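Unit 2: Cargo theft and the law of "it fell off a truck"
Instructor: Halima Kirui

Most theft from moving vehicles is boring. A strap is loose, traffic crawls past the Cidside depot, and 12 cartons become 11. The driver finds out at the far end, along with the person who has to sign for it.
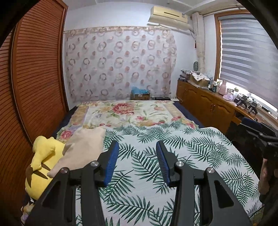 Bed with a palm-print sheet.

Three points for the discussion section:

Goods that drop onto the road still belong to someone. Finders who run are rarely treated as finders.

Value matters for the charge. In our practice file, Flukgate v. Datden, the load was worth about $300 and the argument over it ran to 537 pages.

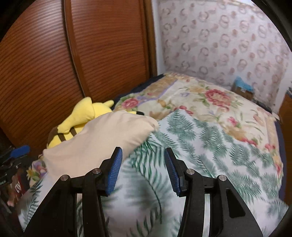 A bystander's clip can help identify a suspect, but someone still has to say when and where it was shot. "It was all over my feed" has been tried.

Read the Uchida handout before class. Yes, the footnotes too.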